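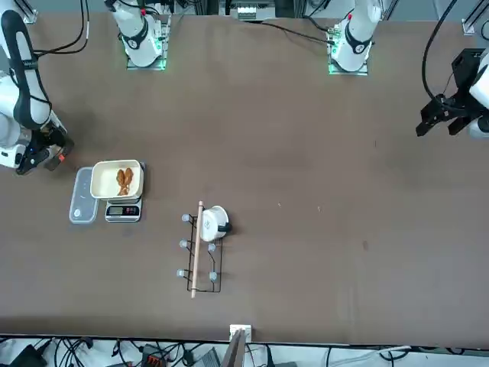 New write-up is out from our group at Rimutberg. It covers how we label demonstrations for two-arm kitchen tasks, and what happens to the trained policy when you change only the labels. Thread with the main points.

The task: food goes into a container on a kitchen scale, the portion gets checked, the lid goes on, the container comes off the scale. One arm does most of the food handling and the other helps with the lid. Other kitchen items stay on the table as distractors, and some of them are used in other tasks.

We already had a lot of teleoperated data for this. 2340 demonstrations, all from the same table, recorded between other jobs over the winter. The question was whether we had to collect more or could get further with what we had.

Our old policy (internal name Iltau) was trained on whole demonstrations with a single sentence per episode, something like "portion the food and close the container." It moved well. Grasps were fine. Its problem was knowing what part of the task it was in.

The typical failure: food in the container, arm goes back to the food source, hovers, comes back with nothing, goes out again. Sometimes it went for the lid while there was still food to place. If you watched any two seconds of it you would think it was working.

The reason is plain once you look at the data. Operators pause. They look at the scale, wait for the number to settle, decide whether to add or take away. During that pause the arms hardly move, and the images before and after the decision are close to identical.

So the policy learns that in this state you hold still, and then you do one of several things, and nothing in its input tells it which.

The method is called Rullodness. The name came off a whiteboard and stuck. It takes each demonstration and cuts it at the pauses. Every pause gets a short label for the decision that ended it: add, remove, swap, close, move off. The policy then predicts the decision first and the motion second.

The labels are made by people. We tried to have a model propose them from video and it was good at finding the pauses and poor at naming them. In the end we kept the automatic cuts and did the naming by hand.

We labeled 980 of the 2340. The rest were used with the cuts only and no decision names. Labeling more would probably help a little, but the gain was already flattening by then and the work is dull.

About inputs, as this comes up every time: the policy sees 3 camera views plus joint positions. It doesn't get the scale reading as a number. At the resolution we feed in, the display is a dark patch in most views. The decision predictor gets the reading over a separate cable, and only that part of the system does.
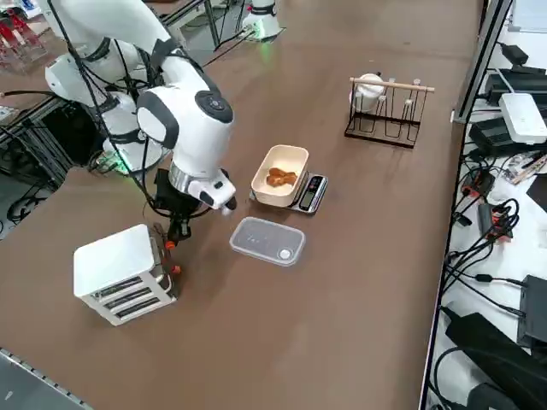
We kept the reading away from the motion part on purpose. In an early version everything got the weight, and the policy started to tie arm movement to small jitters in the number. A scale reading moves around while something is being set down on it, and the gripper would back off halfway through placing a piece.

With the split, the motion part only hears "add" or "close" and gets on with it. The decision part waits until the reading is steady. It's an old idea in control and I don't want to oversell it.

Evaluation was on 6 test setups. They differ in the food, in where the scale stands, and in where the lid starts. The lid turned out to matter more than the food, which I didn't expect.

Results in words, tables are in the write-up. The hovering behavior is mostly gone. Closing the lid too early is also much less common. Plain grasp failures are the same as before, as they should be, since nothing in the method touches grasping.

Where it got worse: swaps. Taking out one piece and putting in a smaller one is a long sequence, and if the decision part flips to "add" in the middle, the motion part obeys. We put in a minimum hold time on each decision and that helped. It's a patch and it's described as one.

We also compared against the obvious baseline, which is training on more demonstrations with no cuts. Going from the 980 to the full 2340 with whole-episode sentences improved the grasps and did close to nothing for the wrong-step errors. That comparison is the part I'd point people to if they only read one section.

A smaller thing that cost us most of January. The lid is clear plastic and lies flat on a brown table. In some lighting the policy's idea of where the lid was drifted toward the vent button and stayed there, so it tried to pick the lid up by the button. Varying where the lid starts in the training data fixed most of this. Changing the lights fixed none of it.

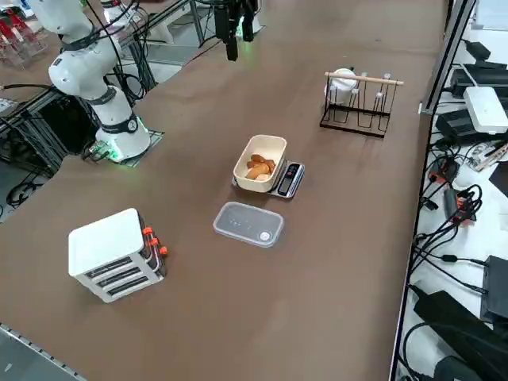 Several people asked why we leave the drying rack and the cup on the table when this task doesn't use them. A policy that only works on a cleared table isn't much use to us, and the same cup is needed in another task in the same set. Moving things on and off between tasks also makes people careless about where they put them back.

Foods that pile up are harder than single pieces. With one or two big pieces, each decision is clear. With a pile, the gripper can shift things it didn't mean to touch, the reading moves, and the decision part has to wait longer. The waits are safe but they make the episodes slow.

On speed in general: it's slower than a person, by a lot. We didn't try to make it fast. Most of the extra time is in waiting for the scale and in the hold time I mentioned.

What I'd do differently: ask operators to press a pedal when they make a decision. We had a pedal. It was set up for something else and we didn't think of it until the labeling was half done. Would have saved the naming step almost completely.

The labeling tool is a modified copy of Bartoš, our in-house video tagger. It's ugly but it loads all 3 views in sync and you can name a pause with one key. We'll release it with the cuts and the decision names. The raw video takes longer, as it has to be checked first.

Not claimed in the write-up, and please don't quote it as if it were: that this works for tasks without a sensor like a scale. We think the cutting part carries over. For the decision part we have one pilot on folding, and it was too messy to report.

Questions about the setup are welcome here. For the split between the two parts of the system, the appendix has the full layout, including the version that didn't work. I'm at the bench most of Wednesday, so replies will be slow then.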